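Sidbridge Open Workshop

The Sidbridge Open Workshop is a public demonstration of household manipulation robotics held at the Grostamberg Technical Center in Sidbridge. It is organized by the Ukis project, a research program on the handling of kitchen objects. The first edition took place in August 2023 and was limited to invited guests. The event was opened to the public the following year.

Format

Visitors are admitted in groups of 30. Each group spends time at six stations, which cover grasping, tool design, data recording, calibration, policy training and playback. The grasping station is fitted out as a small kitchen. Staff members operate hand-held grippers that share their finger geometry with the grippers mounted on the project's robot arms, so that recordings made by hand can be used to train the arms.

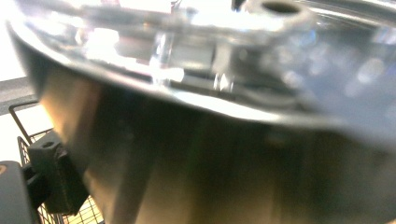
Large cookware is treated by the project as a separate object class. Polished steel reflects the room and produces glare, which makes the edge of an object hard to locate from a camera close to the fingers. A wide curved wall also gives a two-finger gripper little to close on. Operators are therefore taught to approach rims, handles and lid knobs first, and to record side contact as its own type of action.

2025 edition

The most recent edition was held on March 9, 2025, and drew over 400 visitors. It was opened by Jolene Ngata, head of the Ukis project. Stavros Vasilakis led the grasping station, and Tayla Stubbs gave a talk on finger pads and wear. The last group entered the building at 1730. A planned session on dish racks was dropped from the program and replaced by a longer question period.

Reception

A review by Mizanur Munshi in the center's newsletter praised the access given to working equipment but found the policy training station difficult to follow without a background in the field. Brodie Quinlan, who coordinates visits, later announced that printed notes would be supplied at that station.

See also

Robot end effector
Imitation learning
Grostamberg Technical Center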